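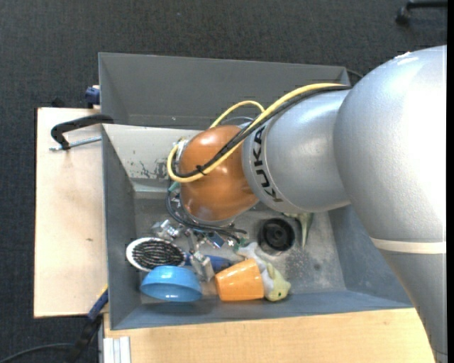 The Mapplebeck Puppet Theater comes back to our hall

2025-06-01

Dear friends of the Walludar Arts Hall,

We are happy to tell you that the Mapplebeck company will visit us again this summer with a new program of shadow puppets and paper cutting. Many of you saw them in January, when the snow stopped the second bus and part of the audience arrived after the intermission. The company was kind and played the first story one more time for these people. We still receive letters about that evening.

The new program is called "The Ferryman's Daughter". It is made of two stories, with a short pause between them. The first story is told completely without words. There is only a drum, a small flute and the shadows on the screen. The second story has a narrator, who stands beside the screen and cuts the figures from black paper while the story is going on. When a new person enters the tale, the narrator has to finish cutting this person in time, and then the figure goes directly behind the screen and begins to move. I have watched this in rehearsal and I forgot to breathe a little at the part with the horse, which has very thin legs.

The art of the company comes from several traditions, and they are open about this. The puppets of the first story are made of leather, scraped until the light can pass through it, and colored with inks. Each one is moved with three rods. The paper figures of the second story are newer, and the company has developed this way of working during its years of playing in the schools of the Clavow valley. In a classroom there is often no stage and no real darkness, so they needed figures with a strong, simple outline that can be seen also by the children in the last row.

The school visits will continue this year. The company has already played for 22 schools in our region, and there is still place for a few more before the vacation. A school show takes one class hour. After it the children may come behind the screen, hold a puppet and try to make it walk. Teachers are often surprised that the most quiet child in the class has the best hands for it. If your school is interested, please write to the office of the hall and tell us the age of the children and the size of the room. The room should have curtains or blinds. A very sunny gymnasium is difficult.

For adults there will be a workshop on the afternoon before the evening show. It is for beginners and you do not need to draw well. Each person will cut one figure with a moving arm and will take it home. The knives are very sharp, so we cannot accept children in this workshop, also not together with a parent. We are sorry about this, as we know that some families asked for it last time. Please bring your reading glasses if you use them.

Some practical information about the evening. Our hall has 214 seats, but for shadow theater we do not sell all of them, as from the far sides the screen is hard to see. We will sell 200 tickets. The seats are not numbered. The doors will open half an hour before the beginning, and when the first story has started we can let people in only at the pause. The light from the door falls straight on the screen and the shadows disappear for a moment, which is a pity for everybody.

Tickets are at the desk of the hall and at the Pollonard bookstore on the market square. The bookstore takes cash only. Members of the arts hall can reserve by phone, but please pick up your tickets at least one day before. In winter a good number of reserved seats stayed empty while other people were waiting in the entrance, and we would like to avoid this.

In the foyer we will show a small selection of older puppets from the company's trunk. Two of them are too fragile to be played with and have not been on a stage for a long time. One is a fisherman with a broken hat, the other one is a crane with a long red beak. They are kept behind glass and we ask you to take photographs without flash. During the show itself, please do not take photographs at all and put your phone completely away. Even a small screen is very bright in a dark hall.

Tea and cake will be served in the pause as usual. If you would like to bake something, tell the desk, and please write on a card what is inside, especially nuts.

The parking place behind the hall is closed for the new pavement, so use the one beside the library. From there it is a short walk along the canal path.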